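Drellby Staff News — Automation

Double doors and the two-armed robot: what changes for us in December

Many of you have asked what will happen when the robot starts to work on the upper floor at Drellby. I work in the facilities office and I was asked to write a few words for the newsletter.

The plan is simple. The robot will take over the evening round: it goes from room to room, opens the double doors, brings the post trays to the shelf and closes up again. Today this round takes one of us 50 minutes, and the person who does it can't do anything else in this time. The company Hinrichs, which delivers the robot, first teaches it each task in simulation. Only after this it may try the real doors.

Doors are the hard part. A person opens a double door without thinking. The robot must find two knobs, take them with two hands, and move its body in the right moment so that the door leaf doesn't hit its own arm. In the software, which is called Veduleo, the team can repeat this as often as they want, and a mistake costs no paint and no fingers.

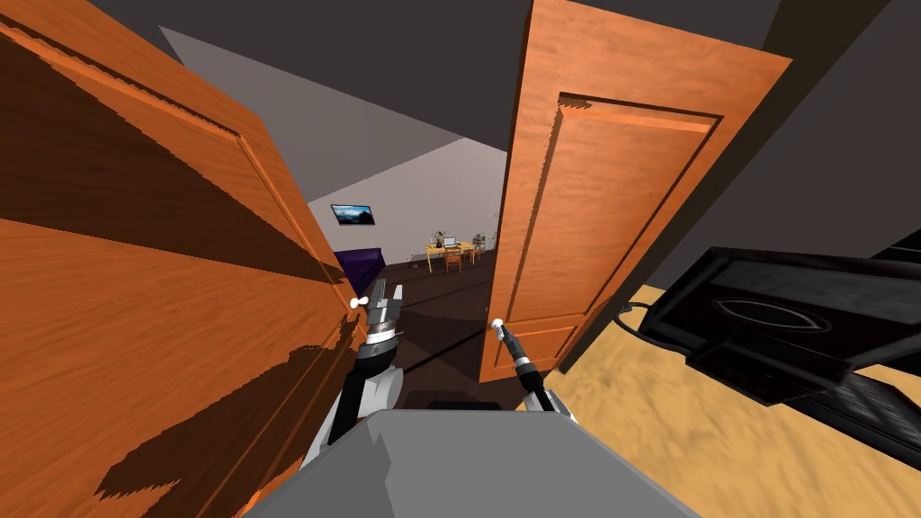
Will anyone lose their job because of the robot?

Management has confirmed in writing that no position will be cut. The 3 colleagues who share the evening round now will keep their hours and move to the repair desk, where work has been waiting since spring.

I want to be fair here and say that not everybody is happy. The evening round is quiet work, and some of us like it. At the repair desk there is a telephone, and it rings. We have agreed that the first 11 weeks are a trial, and after this we sit together and talk about what is good and what isn't.

There are also small changes for all of us. Please don't leave boxes or bags in front of the double doors after 5 in the afternoon. Cables on the floor should be put to the side — the robot can pass over a thin one, but we don't want to test this every evening. If you meet the robot in a doorway, let it finish, or press the stop button on its back.

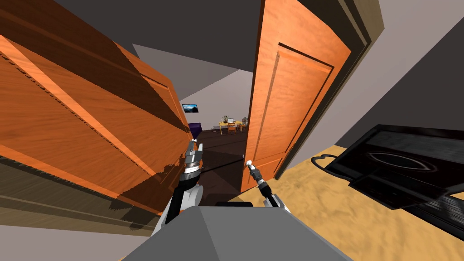 Door practice in simulation, with both arms raised at the double doors.

A short training for everybody will be given in the Hidach room before the trial begins. You will learn how to stop the robot, how to start it again and whom to call when it stands still. The lists hang next to the coffee machine. Colleagues from the late shift can also come in the morning, and the time is counted as work.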